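Home | Manuals | Gondal Hand Unit | Set-up | Faults | Parts | Contact

Gondal Hand Unit – Operator Manual
Section 7: Finger slip and loss of grip signal

7.1 Scope

This section covers fault 443 (grip signal lost while closed) on paired Gondal hand units used for cloth work. It applies to units fitted with angled fingers. For units with flat fingers, see Section 8.

Fault 443 is raised when the unit reads the fingers as closed but the finger position moves without a trigger input. In cloth work the usual cause is a loose finger screw. When the cloth is pulled taut between two units, the load runs sideways through the finger, and a screw that holds well enough in straight lifting will let the finger turn on its seat. The recorded finger position then no longer matches the true gap at the tip. Any run made after that point is unreliable, even if the garment ends up folded correctly.

CAUTION: Do not clear fault 443 and carry on. The fault can be cleared from the Skindel console without the finger being checked. A finger that has turned once will turn again under less load, and may come off the base plate.

7.2 When the fault appears

1. Stop pulling. Bring the two units toward each other until the cloth hangs slack.
2. Open the unit that did not raise the fault. Let the cloth drop.
3. Open the unit that raised the fault. If the fingers do not open, go to 7.5.
4. Put both units down on a flat surface, fingers pointing away from you.
5. On the Skindel console, mark the run as failed. Use the reason "finger slip". Do not use "operator stop", which keeps the run in the set.
6. Write down the side (left or right) and the run number.

Note: The order of steps 1 to 3 matters. If the faulty unit is opened first with the cloth still under load, the cloth snaps back toward the other hand.

7.3 Checking the fingers

Work on one unit at a time. Switch the unit off before touching the fingers. The trigger stays live while the power light is on, and the fingers can close on a hand that is holding them.

1. Hold the unit by the body with the base plate facing up.
2. Grip one finger near its root and try to turn it. There should be no movement that you can feel.
3. Repeat for the other finger.
4. Look at the screws on each finger. The heads should sit flush. A raised head, or a bright ring of bare metal around the head, means the screw has been moving.
5. Check the inside faces of the fingers for lint. Knit fabrics such as T-shirts shed enough to build up a pad at the tip.

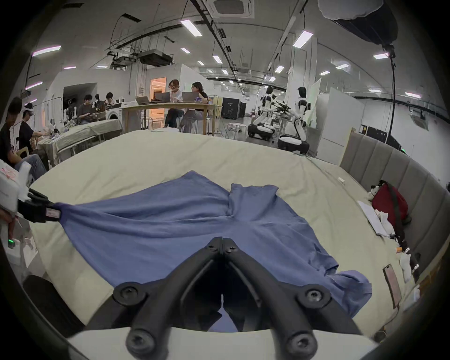
Lint alone does not raise fault 443, but it hides the early signs. The fingers stop short of full closure, the operator squeezes harder to compensate, and the extra force works the screws loose over a shift. Clean the tips with a dry cloth. Do not use solvent on the pads.

If a finger moved in step 2 or 3, continue with 7.4. If neither finger moved and all screws are flush, the fault is more likely in the position sensor. Tag the unit and return it to Skerberg service. Do not open the body.

7.4 Refitting a loose finger

You need the driver supplied in the Flamholm tool kit and replacement screws from the same kit.

1. Remove both screws from the loose finger. Keep hold of the finger as the second screw comes out.
2. Discard the screws. The locking coat on the thread works only once.
3. Wipe the seat on the base plate and the back of the finger.
4. Put the finger on the seat and start 2 new screws by hand. Leave both a half turn short of tight.
5. Press the finger toward the centerline of the unit and hold it there.
6. Tighten the screws in turn, a little at a time, until the driver clicks.
7. Wait 40 minutes before loading the finger. The locking coat needs this time to set.
8. Switch the unit on and run the gap calibration (Section 4). A refitted finger never lands in exactly the old position.

CAUTION: Do not skip the calibration because the tip looks right by eye. A small error at the tip is enough to make a light grip on thin cloth read as a miss.

7.5 Fingers will not open

If the fingers stay closed on the cloth, switch the unit off and wait for the power light to go out. The drive releases and the fingers can be spread by hand. Work the cloth out sideways. Do not pull the cloth toward the tip – this can bend the pads.

If the fingers remain locked with the power off, leave the cloth in place, tag the unit and return both together.

7.6 Return to use

A repaired unit may go back into use after all of the following:

- gap calibration passed
- ten open and close cycles with no cloth and no fault
- one test pull, both units, with a cotton garment held by opposite corners
- run log closed for every run marked "finger slip"

If fault 443 returns on the same finger within the same shift, take the unit out of use. The seat on the base plate is probably worn and new screws will not hold in it. Base plates are replaced by Skerberg service only.

7.7 Screw checks between faults

Check the finger screws at the start of each shift and again at the midday break. On units used mainly for pulling or stretching cloth, add a check each time the operators swap. Enter the result on the Skindel console under "Hand unit, mechanical". A blank entry is treated as not checked.

Last updated: June

Skerberg Service Desk | Contact | Copyright Skerberg | Back to top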